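Print this message | E-mail this message

Subject: Re: Peel test results on the Sellton film
List: Thin Films and Packaging Materials
Date: 3rd June

> We've been running peel tests on the Sellton laminate since
> October and can't get the seal strength to settle. Same film,
> same jaw pressure, same dwell time, and the values still wander
> from strip to strip. Has anyone on the list seen this, and did
> you find out what was causing it?

We had the same trouble with a film from Lemaire, and in our case it was the age of the roll. The sealing layer had picked up additive from the layers beneath it while it was in storage. Strips cut from the outside of the roll peeled at lower loads than strips cut near the core, and we had been mixing the two without writing down which was which.

I would start by marking every strip with its position on the roll. Then wipe half of them with solvent, leave them to dry overnight and seal the lot in one session. If the wiped ones come out closer together, you have a surface problem and the sealer is fine.

The other thing to check is the pulling speed. We use 300 mm a minute and keep the tail of the strip supported by hand. When the tail is left to hang, the peel angle changes as the seal opens and the curve slopes for no good reason. Our old Nillell frame also had a worn grip which let strips slip at higher loads. It showed up as a small step in the trace, easy to miss if you only record the peak.

We cut 370 strips in the end, which was more than we needed. The write-up is 2 pages and I can send it off list. The method is the one used at Gindasley, with a longer conditioning time.
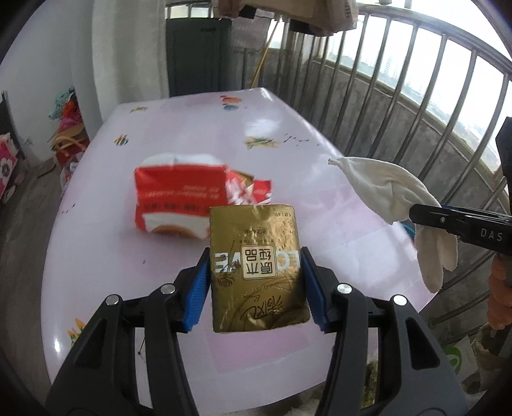 Small gold foil packet, crinkled, with a white label.

One question back to you. Are you quoting the peak load or the average over the middle of the peel? We changed from one to the other part way through and had to rework the early results. Please also say which side of the film was against the heated jaw, as your first post doesn't mention it.

Contact the list owner | Copyright remains with the authors of messages | Back to top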